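Hirkden Student Robotics Club Takes On the Laundry Pile

HIRKDEN, July -- The student robotics club at Hirkden Technical College is teaching a pair of robot arms to fold towels, and it will show the work to the public at its summer open house!

The project is called Riva, and it belongs to 2 teams of students who trade off between driving the arms and writing the code. They have recorded 117 folds so far and hope to reach 162 before the doors open at 10 a.m.

"Cloth never sits the same way twice, and that's what makes it so much fun," said club president Quyên Tăng. "You grab a corner, the middle wrinkles up, and you have to think again."

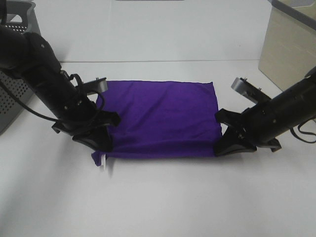
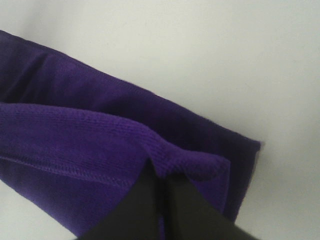 Project Riva: robot grippers at work on a purple cloth.

Faculty adviser Florin Radu said most of the members had never touched a robot arm before joining. "Now they argue about corners and creases all through lunch -- I love it," he said.

Visitors can try driving the arms themselves, with club members on hand to help. Admission is free. For details, contact Roxana Dumitrescu at the college's student activities office.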